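ok thread time. I'm redoing the laundry closet and you're all coming with me, sorry in advance

5/26/19

Background for the new people: we moved into the place on Bautista Street last June and the laundry closet has been a dumping ground ever since. Washer, dryer, one wire shelf, and a gap on the left where things go to die. Lightbulbs. A bag of rags. The vacuum attachments for a vacuum we gave away!!

What set this off is that I reached for the stain spray last night and a bottle of floor cleaner came down on my foot. Full bottle. I have a bruise shaped like a cap

So I've pulled the whole lot out and I'm going bottle by bottle. Rule is: if I can't say what it's for, it doesn't go back until I can. This seemed like a very grown-up rule until I got to the imports

There's a market called Sotow over by my work and I have zero self-control in their household aisle. Everything is bright and cheerful and I buy it on color alone. I don't read a word of Chinese so I've been going by the little drawings (and my translate app, which is doing its best)

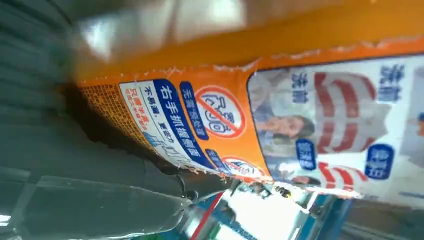 I've had days where I dumped in whatever looked right and then wondered why the towels felt like cardboard. Too much soap! It's always too much soap. My mother poured straight from the jug and so did I until I was well into my thirties

The half cap thing is real, by the way. Pretty much every bottle I own says to use way less than I do, in whatever language it's written in. The Avico powder I like has a line so far down the scoop I thought it was a manufacturing mark

Speaking of Avico, I found 2 open boxes of it. One had gone solid. I whacked it on the back step and got maybe a third of it back as powder, the rest is now a rock and I'm kind of attached to it

Somebody asked what I'm putting everything in. I got the Eklow pull-out bins, the low ones with the handle cut into the front. They were $40 for the set and I sulked about it for a week, but the shelf is deep and I'm short and I was tired of fishing around back there with a coat hanger

Measure before you buy them!! I didn't, and I got away with it by the width of a finger. The door only just clears

Current bin plan:
everyday laundry in front
stain stuff next to it
floors and bathroom on the other side, away from anything that touches clothes
rags get their own bin, finally

Someone's already in the replies about mixing chemicals — yes, the bleach lives by itself on the floor of the hall closet, in a tub with a lid, nowhere near any of this. Please be calm

Next problem is the height. Tall bottles don't fit upright under the shelf above, and I'm not laying anything with a flip cap on its side again. Ask me about the blue fabric softener. Or don't, the baseboard is still slippery

I moved the top shelf up one notch, which meant taking everything off it and finding the clip things it hangs on. One of the clips is missing so there's a folded piece of cardboard in there doing the job for now. It's holding. I'm not looking at it

Wiped down the walls while it was all out. There was so much lint back there. I could've knitted something
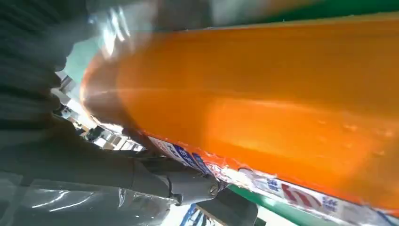

Labels are where I get stuck every time. I've got a label maker and I love it too much, and I started out printing one for every single thing before I remembered that some of these already look like nothing else in the house. The big orange one doesn't need my help — it's ORANGE, and it's got that swoopy red thing on the label with the tiny blue snowflakes on either side. You could find it in a power cut. So it's bins only for the labels, and the bottles can speak for themselves

I did make an exception for the white jugs. There's floor cleaner in a white jug and vinegar in a white jug and I have mixed those up on a salad-making day. I caught it by the smell. Both are labeled now, front and back, in the biggest letters the machine can do

Also putting clear packing tape over the paper labels on anything I refill. Tape goes all the way round with an overlap, otherwise it lifts as soon as somebody grabs it with damp hands (me, I'm somebody)

Ok what's leaving:
the rock of powder (fine, it's going, I've said goodbye)
carpet shampoo, we have no carpet
three-quarters of the dryer sheets, they make me sneeze
a "mystery" spray bottle with no writing on it that I wasn't brave enough to sniff

For the mystery bottle and the old paint thinner I found behind the dryer, I'm taking them to the county drop-off. Don't pour that stuff down the sink please, I grew up on a septic system and I still hear my dad about it

I keep a note on my phone now with what each import does, one line each. Shower. Floors. Whites only. It took me one cup of coffee and I should've done it in June when we moved in, before I washed a sweater in what was very much a bathroom product

The sweater lived! It was extremely clean. It smelled like a hotel lobby

Someone wanted to know if the bigger bottles are worth it. For laundry, I think so, if you've got somewhere to put them. I do a load most days with the kids' sports stuff, and I was going through the 50 ounce ones so fast I felt silly hauling them home. But if you're in a small apartment and you do a wash once a week, get the small one, it won't sit there getting gloopy around the cap

And wipe the cap. Put it back on dry. This has cut down my sticky shelf situation by a lot, and I've put an old washcloth flat in the bottom of the front bin to catch whatever I miss. When it gets gross it goes in with the next load

Bins are in. I slid the front one in and out way more times than I needed to. Very satisfying little noise

There's still the gap on the left. I was going to put the ironing board in there but it's too tall, so now I'm looking at one of those skinny rolling carts. If anyone has one that doesn't tip over when you turn it, tell me which, I've got the tape measure out this time

Foot's fine, thanks for asking. Going to start a load of towels with half a cap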